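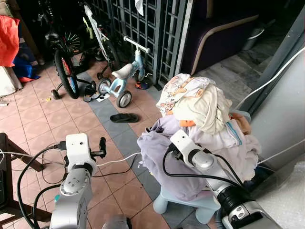
Both arms at the laundry stool, right gripper down in the pile.

So I finally got to see the Mestureck cloth-handling setup in person! Tín Cao had been telling me about it since April, and I'd pictured a lab bench with a neat square of test fabric on it. What I got was pink floor tiles, kids' bikes by the gate and a heap of real clothes on a little blue stool. I loved it right away.

The question they're working on is pretty simple to say: how does a two-armed robot decide where to grab when everything is tangled up with everything else? Their method (they call it Saldale) scores possible grasp points by how many layers each one is likely to pull up. Tín says the training set is 292 demonstrations, collected in 16 homes, and that a towel lying across something thin is still the worst case.

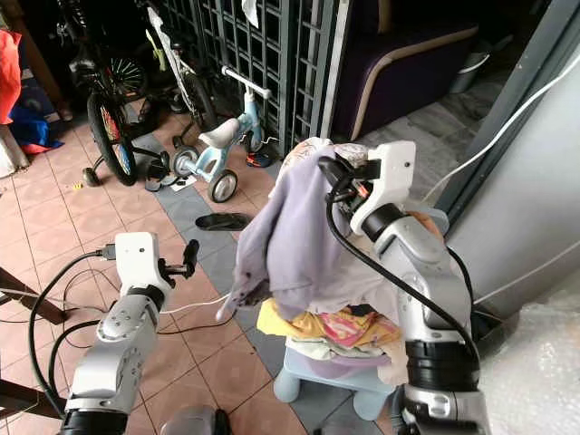 Gripper on top of the pile, with the lavender garment hanging down on the left.

I spent a good while asking Aigars Petrauskas about the second arm. The old version, Bandatard, gave each arm its own target and they got in each other's way a lot. Now one arm picks first and the other plans around it, and he showed me the plots from four test rounds. Fewer double grabs in every one, though socks are still a mess.

I'm going back when they start on folding, and Tín has promised me a turn at the controls.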